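Hand-guided demonstration

Hand-guided demonstration is a way of teaching a robot a chore by doing the chore for it, usually more than once. The Laletura method asks for 40 takes per garment; the Zavdale method asks for 193 and a patient operator.

Gripper tools

The operator carries a two-fingered gripper and works in ordinary rooms. Clothing is considered hard, as a jacket seldom folds the same way twice.
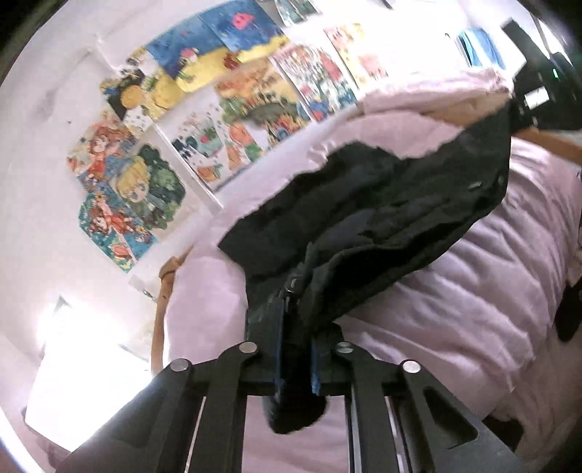
See also

Remote control of robots
Drernalora (software)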